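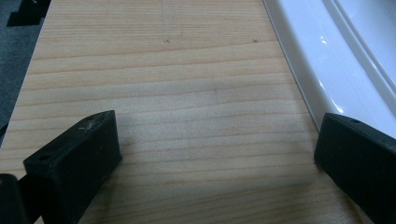

## Open day safety walk-round – gripper bench and visitor area

Site: Gestex workshop, ground floor
Date: July 30, 2022
Walked by: Morfudd Voyle, with Eun-ji Kong on the bench
Copy to: Flora Hepburn (front desk)

Thank you all for getting in early. I have written more than the boxes really need, but several of you are new to having the public in and I would sooner you had the whole of my thinking than a row of ticks.

### 1. The board and the bench

- [x] **Board surface checked by hand for splinters.** It's bare pine with no varnish on it, so I went over it slowly with my palm and then again along the left edge, where small fingers will go first. All fine.
- [x] **Pencil mark still readable.** Only just! It is very faint against the grain and I had to bend down to find it. Eun-ji, please go over it once more before the doors open, and lightly, as we want to use the same board in the autumn.
- [x] **The two small dark dots near the mark.** Left alone. They don't catch a fingernail.
- [ ] **Join between the board and the white moulding.** Sound as far as I can tell, but I'd like a second opinion from Da-eun, who has a better eye for this sort of thing than I do.
- [x] **White rim wiped down.** Done with Clenex and a soft cloth. It is a very shiny surface and shows every thumbprint, so expect to do it again at lunch.

### 2. Gripper

- [x] **Fingers open and clear before anyone comes near.** Nothing between them when I looked.
- [x] **Fingers inspected for cracks.** None found. The left one has some white scuffs up by the tip, which I have noted so that the next person doesn't worry over them.
- [x] **Stop button tested.** Pressed by me, then by Eun-ji, then by me again from the visitor side.
- [ ] **Spare pair of fingers at the bench.** Still in the Umasov case upstairs. Could somebody bring them down?
- [x] **Hand-over rule agreed.** Visitors may hold the gripper only with one of us beside them, and they never reach between the fingers, even when it is switched off.

### 3. Floor and walkways

- [ ] **Black piece on the carpet beside the board.** I saw it and then got called to the telephone, so it is still to be picked up. Foam, tape or some flat black part, I couldn't say which, but either would send someone skidding.
- [x] **Carpet edges flat.** Pressed down along the whole run to the door.
- [x] **Barrier rope up.** A little saggy in the middle – Ataahua is going to shorten it.

### 4. People

- [x] **Visitor limit.** 100 in the building at any time, and Flora has the clicker.
- [x] **First aider.** Ataahua Paewai until lunch, Da-eun Cho afterwards.
- [ ] **Talk in the Melis room.** Chairs are out, but the back row is too close to the fire door. Please move it forward.

Open items to be closed and initialled before the first group goes through. I'll be by the kettle if you need me.

M. Voyle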